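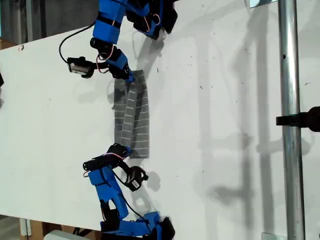
Buscar en el boletín
Introduce tu búsqueda
Buscar

Cosas de casa: el año en que dejé de comprar trapos
Imprimir | Enviar por e-mail

Empiezo confesando que tenía 43 trapos de cocina. Los conté en junio, cuando el cajón de al lado del horno ya no cerraba y tuve que sacar la mitad para meter la otra mitad. Había de todo: los de rizo que regalaban con el detergente, los de lino de mi abuela (intocables, bordados, preciosos), un juego navideño que sale en agosto porque es el único limpio... y tres del mercadillo de Hillutora que destiñen en cuanto ven el agua.

Así que me puse a pensar qué trapos uso de verdad, y la respuesta fue un poco triste: siempre los mismos seis. Los de algodón de nido de abeja, ya medio transparentes, que secan un vaso de una pasada y no dejan pelusa. Los demás estaban allí haciendo bulto.

Varias me habéis preguntado cómo los lavo, y os cuento lo que hago yo, que tampoco es ciencia. Van aparte de la ropa, a sesenta grados, con poco detergente y nada de suavizante. ¡Nada! El suavizante los deja muy agradables al tacto y luego el agua les resbala por encima, que es una rabia tremenda cuando tienes una fuente enorme chorreando en las manos. Si huelen a cerrado, los dejo una noche en agua caliente con un buen puñado de percarbonato - los de lino no, esos a mano y con jabón de pastilla - y al día siguiente a la lavadora. Al sol, si hay sol.

Lo de planchar ya es otro cantar. Mi madre los planchaba todos y los guardaba en montones por tamaños. Yo los estiro bien con las manos cuando todavía están húmedos, los doblo en tres a lo largo y luego por la mitad, y se quedan bastante dignos. En el cajón van de pie, como fichas, y así veo lo que hay sin revolver.

Los que sobraban tuvieron varios destinos. Los de rizo, cortados en cuadrados, ahora son bayetas para los cristales. Otros se fueron al refugio de animales de la calle Rutherford, que siempre agradece toallas y telas viejas (llamad antes, que a veces no tienen sitio). Y con los desteñidos forré las macetas del balcón por dentro para que no se escape la tierra. Llevan ya tres meses y los geranios ni se han enterado.

En el próximo boletín me meto con los manteles, que me da más miedo. Si tenéis un truco para las manchas de vino que no sea la sal, mandádmelo, por favor - la sal a mí no me ha funcionado jamás.

Imprimir | Enviar por e-mail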